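Dec 27, 2018

Restrung the Gallardo classical. Old trebles off, nut slots cleaned, new set on and tuned up in half steps. The third string still drops 18 cents overnight – more than the other five together. Room humidity held at 50 percent. Saddle left alone. 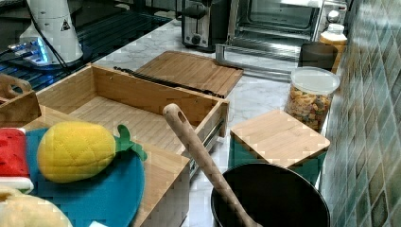 Dagný Ragnarsson wrote back that the third always settles last on nylon, and that I should add a second wrap at the bridge tie before blaming the tuner. Retied it her way after dinner. Will check pitch again in the morning, before playing.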